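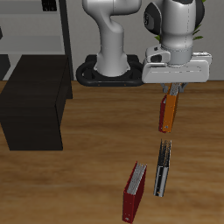
What makes a town want its own money? Frida Thygesen says it starts with a wish to see wages spent close to where they were earned, and in Gitelthorpe that wish had been around for years before anyone printed a note.

The result is the Kevlow, a local currency pegged one for one to the pound and now taken by 62 shops, cafés and market stalls. Thygesen runs it from a room above the old corn exchange, and she talks about it at tremendous speed.

"I love the dull parts!" she says. "People ask about the designs, and the designs are lovely, but ask me about the reserve. Every Kevlow out there has a pound sitting behind it in the bank. We had 1,693 in circulation at the end of August, which is tiny, and I was still thrilled."

The peg was argued over for months. Reginald Abernathy, who keeps the hardware shop on Hedlund Street, wanted the currency to float. He lost, and joined anyway.

"I thought a fixed rate tied our hands," he says. "Then I tried explaining a floating one to a man buying hinges (he was very patient) and I came round."

His trouble now is getting rid of the notes. Two of his suppliers take them, the rest want sterling, and changing Kevlows back costs 3 per cent. Thygesen would like to cut the fee, though it pays for the printing.

"If the bakery's flour merchant comes in, that's a whole new loop," she says. "Flour, bread, hinges, back to flour. I've drawn it on the wall!"

She is meeting the merchant next week, and Abernathy has asked to come along.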